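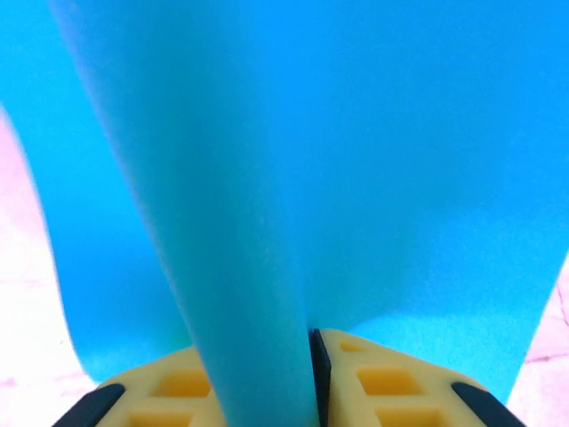

Judit Sipos writes that her household set aside 2,000 pounds for a folding arm and had spent the whole of it before the machine had handled a single towel, the balance having gone on a bench, two spare sets of fingers and an electrician. She asks whether our guidance on budgeting could begin with those items in future. The page has been revised accordingly.

Planning the purchase of a gripping arm for laundry and linen

These notes are intended for households, small guest houses and shared laundries considering a bench-mounted arm for handling cloth. They do not recommend a particular make. Prices were gathered in January and should be checked before an order is placed.

Setting the budget

Divide the sum available into two parts before looking at any catalogue. The first part covers the arm, its controller and the gripper supplied with it. The second covers everything else: the bench, fixings, spare fingers, replacement pads, delivery and any electrical work. Readers who have written to us generally found the second part larger than expected. Where the total is fixed, it is better to choose a smaller arm than to reduce the second part.

The lowest complete quotation we received was from Tromer, at 1,141 pounds for an arm, controller and one gripper. Delivery was charged separately. The Bredov arm was dearer but included a mounting plate. Flilleo supplies grippers and fingers only, and buyers should confirm in writing that these will fit the arm they intend to use.

Fingers and pads

Soft material places particular demands on a gripper. A sheet of felt or thin foam gathers into a bundle when it is pinched, and the fingers must close firmly on several thicknesses at once. A towel behaves differently again. Ask the supplier which fabrics the gripper has been tried with, and ask to see it lift one of your own.

Printed plastic fingers are light and inexpensive to replace. Dark rubbery pads improve the hold but wear with use and collect lint. Wipe them with a damp cloth at the end of each session and allow them to dry. Do not use fabric conditioner or furniture polish anywhere near them, as a slippery film is difficult to remove.

Order one spare set of fingers with the arm. Pads are usually sold in packs, and the price per pack varies considerably between suppliers.

Measuring the space

Measure the largest article to be handled, both flat and hanging from a single point. A single bed sheet held by its middle hangs lower than most people suppose, and the arm must be able to raise it clear of the bench. If it cannot, the choice is between a taller mounting and a shorter list of tasks.

Leave a clear margin of 30 centimetres beyond the furthest reach of the arm on every side. Shelves, drying racks and lamp cords should be moved outside this margin before installation. Check also that the door of the washing machine can be opened fully with the arm at rest.

Pale worktops and floors can appear very bright to a small camera fitted at the wrist. A plain mat in a middling colour is a cheap remedy and may be bought locally.

Trial periods and hire

Frota offers hire by the month, with part of the fee returned if the arm is later bought. Genivaldo Prado, replying to an earlier version of this page, reported that he hired for two months and then bought a smaller model than the one he had first chosen. He added that the hire agreement made him responsible for worn pads, a clause he had overlooked.

During a trial, keep a written note of the following:

Articles handled, by type and size
Articles dropped or left unfinished
Time spent by a person setting up and putting right
Pads and fingers replaced
Any noise complaint, with the time of day

The third entry deserves attention. An arm which requires a person to stand beside it may still be worth having, but that time should be entered in the budget.

Before signing

Obtain the price of spares in writing, together with the period for which they will be kept in stock. We suggest accepting no less than 9 years for the controller. Ask who pays carriage on a faulty unit, and whether software updates are included after the first year.

Household insurers differ in their treatment of such equipment. Write to yours before delivery and keep the reply with the receipt.

Corrections to the prices given on this page may be sent to the editor by post or through the enquiry form.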